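Haslinger Altent pool table: our review after 11 months

We wanted a pool table in the shared room in Cusham for years and kept talking ourselves out of it. Too big, too heavy, too much money for something people would play for two weeks and then cover with coats. Well, it has been 11 months now and the coats are still on the hooks! I like this table a lot, so take that into account, but I'll try to be fair about the parts that bug me.

Delivery first. The Altent weighs 245 pounds and arrives in two boxes, one of which you will not be moving by yourself. The driver left both just inside the door and that was the end of his involvement. Putting it together took three of us an evening. The instructions are clear up to the legs and then get vague, and the step where you flip the whole thing over is described in one sentence (one!). Get a fourth pair of hands for that if you can. Clear the floor, put a blanket down, and have everybody take off their belts.

Leveling is done with screw-in feet, and they work well. I went around with a spirit level, turned each foot a little, and got a ball to sit still where I put it. I've had to redo it once, in October, when the heating came on and the floor did whatever floors do.

Now for how it looks, which I care about more than I'm supposed to. I went back and forth between the green and a gray version and I'm so glad I went green. It's a proper, cheerful, bright green, and with the dark wood around it the whole room looks more like a place where you'd want to hang out.
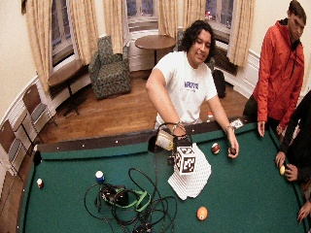 The green felt against the dark brown wooden rail, with the white diamond sights along the top.

The diamonds are set along the rails the way they should be, so if you're learning bank shots you can actually use them for aiming. I spent a whole winter ignoring them and then watched one video and felt very silly. My bank shots are still bad, but now they are bad in a consistent direction, and I know which diamond to blame.

The cushions are the best thing about this table. At this price I was ready for dead rubber, the kind where the ball hits the rail and sort of gives up. These are lively and, more to the point, they are even. A slow ball comes back slow and a hard one comes back hard, at the angle you expect. There's one spot near a corner where the bounce is a touch flatter, and I've learned to live with it.

The felt plays on the slow side. If you come from bar tables with worn, shiny cloth you'll need to hit harder for the first few games. I think slow is kinder to beginners, and half the people who play here are beginners. It does pick up lint and chalk dust, so I brush it once a week, always in the same direction, end to end. 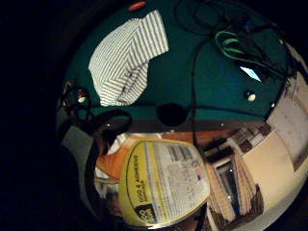 One reader who bought the same table wrote in to say that brushing wasn't enough for them, and that a barely damp cloth wiped in straight lines got out the blue chalk marks a brush just pushed around. They also said to leave it overnight before playing. I tried it on the break spot, where our chalk ends up, and they're right, it came up beautifully. Keep it really barely damp though. I'd be nervous about anything wetter than that.

While we're on the subject of upkeep, chalk your cue away from the table. I know everybody says it. It makes more difference to the cloth than anything else I've tried, and it took us months to get into the habit.

The balls that came in the box were okay. We swapped them for a Vevska set fairly early on and those have been lovely - good weight, a nice click, and colors you can tell apart from the other side of the room, even in the evening with only the ceiling light on. The blue stripe and the orange are my favorites. I haven't found a chip in any of them yet and they have been dropped on a hard floor more often than I'd like to admit.

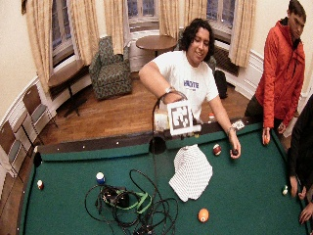

The cues, on the other hand, I would replace. The two that come with the table are fine for a kid's first game, but one of them had a slight bend from day one and the tips are hard and slippery. We picked up better ones for not much money and everyone's game improved overnight, mine included. If Haslinger shipped the table without cues and took a little off the price, I'd be happier.

Pockets: black, simple, and fairly generous. Some people will say too generous. I say that when you have friends over, a game that moves along is more fun than one where the same ball rattles in the jaws six times in a row. The side pockets are a bit fussier than the corners and will spit out anything you send in too fast.

The rails are a good height for leaning on, and people lean on them constantly. This was a surprise to me! I pictured people sitting on the bench between turns, but mostly they stand right up against the wood with their hands on it and talk. After all these months of elbows and palms, the finish has held up fine. I wipe it with a dry cloth and once in a while a little furniture polish, keeping it well off the felt.
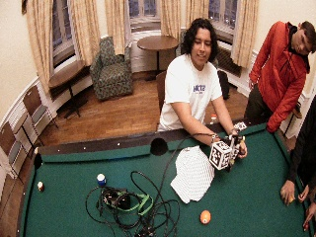 Space is the other thing to think hard about before you buy. The table itself fits in more rooms than you'd guess, but the cue behind you needs room as well. We have one side where you have to use the short cue or lift the back end up and hope. Mark out the table on the floor with tape, then stand at every side with a broom and pretend to shoot. You will look ridiculous and you will save yourself a lot of moving furniture later.

Price: we paid 500 dollars for the table during a sale, and the better cues and the Vevska balls were extra. For that money I expected something that would be good enough for a year or two. It's better than that. It isn't a tournament table and the bed isn't slate, so a serious player will feel the difference on long, soft shots, where the ball can drift a hair at the very end. For the rest of us it's plenty.

What I like: the cushions, the green, the leveling feet, the diamonds.

What I don't: the cues, the flipping step in the instructions, side pockets that get picky.

Would I buy it again? Yes, and in the same color. I still owe it a proper cover, and if I find one that fits well around the corners I'll add it to this page.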